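Shape Sorting for Grown-Ups: Our Foam Board Project
Killian Collet, Odette Deschamps and Quentin Leblanc
Supervisor: Séverine Bailly

Why we picked this

All three of us loved shape sorters as kids, so when the design class asked for a project on fit and tolerance we knew right away what we wanted to make! The plan was a thick blue foam block with lots of differently shaped holes, plus a loose piece to go with each one. We called it Lokano.

Making the block

Quentin drew the outlines and Odette did most of the cutting. Foam is so much fun to work with, but it does not like sharp inside corners. The star took us 32 minutes (the round holes were a breeze). Our first try at the arch came out too tight, so we threw that block away and started over with wider gaps.

The foam block and two of the loose pieces, the dark curved one and the wooden cylinder:

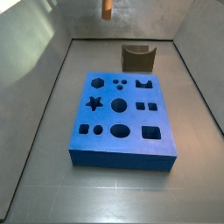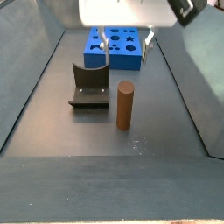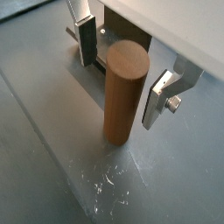
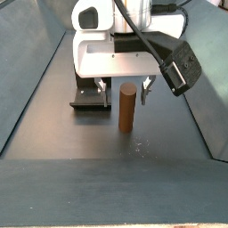
What we learned

Curves are forgiving and corners are not. We asked 19 classmates to try the pieces by hand, and the arch was the one they argued over the most, which made us really happy. The cylinder was the favorite, probably thanks to the wood grain.

Next steps

We want to cut a second block in November with a firmer foam, and Killian would love to add a crescent. Sanding the edges is still on the list too.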